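From: Rukhsana Orakzai
To: clatholm-users
Subject: Re: nightly dump stalls on the second pass

Ramil Mercado wrote:

> Since the July update the nightly dump stalls on the second pass.
> First pass finishes in 20 minutes as before. The second sits at
> 688 MB written and never moves. Log shows `lock wait` and nothing
> after it. Same result on Dretero and on Lodhi. Is anyone else
> seeing this?

Yes, same here on Gikier. The new release takes the table lock before it flushes the index, and the old one did it the other way round. If the index cache is set above 242 MB, the flush waits on the lock and the lock waits on the flush.

Two ways to clear it:

- set `index_cache` to 80 and restart the service
- or leave the cache alone and run the passes as separate jobs, with `--no-hold` on the second

I have used the first since the update. The dump takes nearly twice as long but it completes, and the checksums match. `--no-hold` is faster, but don't use it if anything writes to the tables overnight — you will get a dump that restores without errors and has rows missing.

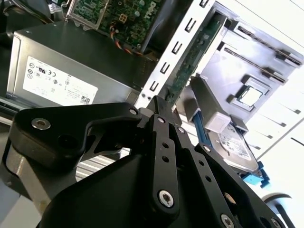
Desktop tower, on its side and open.

Ramil, can you post the output of `status --locks` from Lodhi while it is stalled? On Gikier the holder is always the index thread. If yours shows the writer, it is a different fault and the cache setting won't help. Please also say whether you rebuilt the indexes after upgrading. I did not.

Rukhsana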